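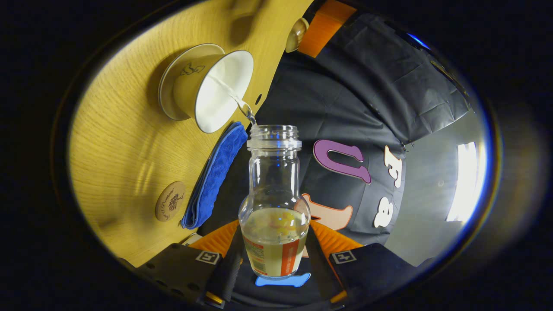
La botella destapada, con lo que le queda dentro.

¡Hola otra vez! Agosto se me fue volando y vuelvo con el rincón de cocina del boletín, que esta vez va de aliños, porque me habéis escrito un montón preguntando por las vinagretas de la cena de Caseria (la de las mesas largas, la que acabó con medio pueblo cantando).

Yo en casa llevaba años tirando de aceite, vinagre y sal, y tan contenta. Pero Radymyr Symonenko me pasó su aliño de lima y me lo he hecho ya tantas veces que mis hijos piden tregua. Va así: el zumo de tres limas, una cucharada de azúcar moreno, un chorrito de salsa de pescado, medio diente de ajo muy picado y guindilla al gusto. Se bate con un tenedor y se deja reposar 12 minutos, que el ajo crudo recién cortado pica demasiado para mí. Con pepino y cacahuetes está de escándalo, ¡y con las patatas cocidas que sobran del mediodía también!

Para la cena lo hicimos a lo grande, con 21 limas y la olla de mi suegra, y no sobró ni para mojar pan. La salsa de pescado la compro en Srithong, la tiendecita que hay detrás del mercado, aunque si no coméis pescado se puede poner soja (yo le bajo entonces la sal).

El próximo taller de aliños es a las 19 h en el local de Stiton. Traed delantal y un tarro vacío con tapa. Para apuntaros, respondedme a este correo y decidme si hay alergias, sobre todo a los frutos secos.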